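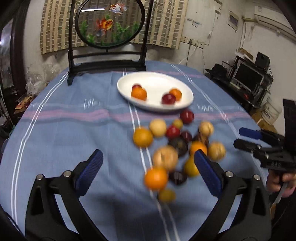
Drallamen striped table cover, blue

We stock three makers of table covers and have fallen out with two of them over the word "stainproof", so read what follows in that spirit. Drallamen calls this one "the only cover your kitchen will ever need". It is a decent blue tablecloth with thin white stripes, a broad pinkish-mauve band across it and pale lettering scattered along the band. The lettering is faint. The catalog makes a good deal of it, but with a white plate of plums and oranges on the table and more fruit spread out in front, what you notice is the blue and the band. If you want a cloth that people read, buy something else.

What the maker says, and what we think

"Wipes clean in seconds." Plum juice, yes, if you get to it before it dries. Leave it overnight and you will be at it for a lot longer than seconds. Stuart Nuttall in our returns room left a spoonful of tomato sauce on one until morning and ended up with a pale orange mark that took 2 washes to shift. Crumbs from an Oreo brushed off with no trouble, which proves very little.

"Never creases." It arrives creased. It is folded into a packet, so of course it does. The fold lines had mostly dropped out of our shop cloth after a few days on the table. A cool iron on the back is quicker — not the front, and not on the printed band.

"Fits any table." No cloth fits any table. Measure yours, add the drop you want on each side, and compare that with the size on the packet. The stripes run lengthwise and the band goes across, so decide which way you want them before you put anything heavy on top. On a round table there are no corners to line up with and it is easy to end up slightly crooked. Stand back and check.

"Heat resistant." We asked Grinetitz, who import it, what temperature that meant. We are still waiting for a number. Use a trivet.

Care

Machine wash cool, with similar colors. No bleach. Hang to dry. The label allows a tumble dryer on low, but the one we tried came out with a wavy hem, and we would skip it. Wash it alone the first time, whatever the label says about colorfastness.

Price and delivery

$21 each, the same for every size, an odd way to price cloth but good news if you have a big table. Delivery is extra and is shown at checkout. We hold the blue only. A green is promised for June. It was promised for last June too.

Returns

Unwashed and in the packet, any time within the month. If the band is printed badly off center, send us a picture and we'll replace it without an argument. A little unevenness in the lettering is how they all come, and we don't treat it as a fault.

Customer comments

"Nice enough. Color is a bit deeper than on my screen. Slides around on a varnished table, so I put a felt pad under it." — Shirin Moradi

"Bought 2. One had a loose thread along the hem, the other was fine. Dawber swapped it." — Mervyn Whitlock

"Not the only cover my kitchen will ever need. Would still buy again at this price." — Darren Haslam

Page checked 2nd April by Valeriano Montes, Dawber table linens. Stock questions to the shop desk, please, as the warehouse does not answer email.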